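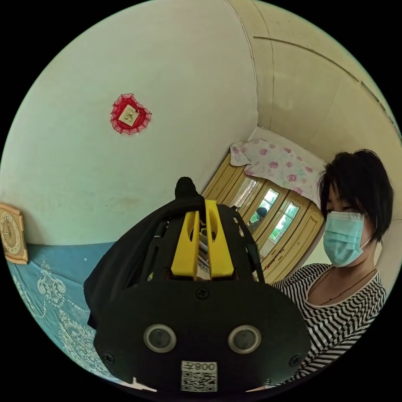
Recording sessions for the Noron folding line are done by the home-service staff who already fold by hand, in the rooms where they fold. The machine at the Femirbridge depot learns from these sessions, so a session with the wrong unit number or a covered lens is of no use to it. Read the number from the white label on the back of the gripper, near the bottom between the two round lenses, and enter it in Belkadi before starting. For 008, enter all three digits. Keep sleeves, straps and loose cloth off the lenses.

Before the session

1. Charge the gripper overnight. A unit below 200 on the Belkadi power readout will not finish a session.
2. Close the fingers fully and open them again. If the yellow jaws do not come back parallel, tag the unit and take another one.
3. Check the screws on the back plate by hand. Do not tighten them yourself; report a loose one to Sosina Ambaye at the depot.
4. Set out the garments as you would on a normal visit. Do not tidy the room for the recording. Stacks, patterned bedspreads and mirrors are all accepted.

During the session

Press record, wait for the tone, then pick up one item at a time. Small soft items such as socks should be taken near the middle of the fabric. Move at working speed. If an item slips, pick it up again and continue. Slips are kept in the data and do not count against the person recording.

Finished stacks may stay on the work surface, provided you can reach the next item without leaning across them.

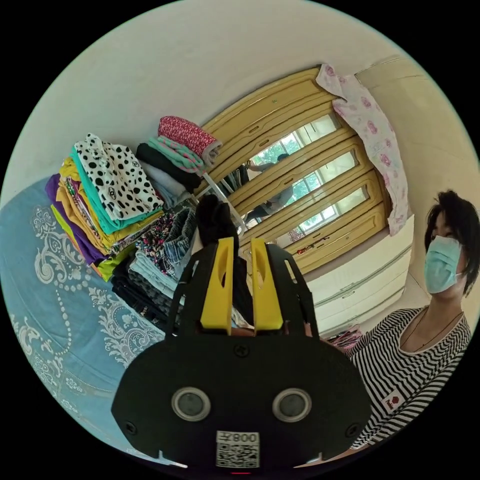
Unit 008 with a black sock at the fingers. Folded stacks on the bed.

Stop when the batch is done or when your wrist is tired, whichever comes first. A stopped session can be resumed under the same number within 2 hours. After that, open a new one.

After the session

Upload from the depot network, not from a phone. Error 371 means the unit number is missing. Error 484 means a lens was blocked for too long, and the session has to be repeated. Repeat sessions are paid at the same rate as first ones.

What changes on the rota

From June, flat items (towels, pillowcases, plain T-shirts) go to the folding line. Socks, jeans and mixed stacks stay with staff. Recording time is booked as working time and appears as its own line on the Skora timesheet. It must not be added on top of a full day of visits; if it has been, send the rota back for correction.

Staff moved from flat folding to the line will mostly be loading, clearing jams and refolding rejects. The work is done standing and is more repetitive than home visits. Anyone who prefers to keep visits should put that in writing before the new rota is drawn up. Requests go to Sosina Ambaye.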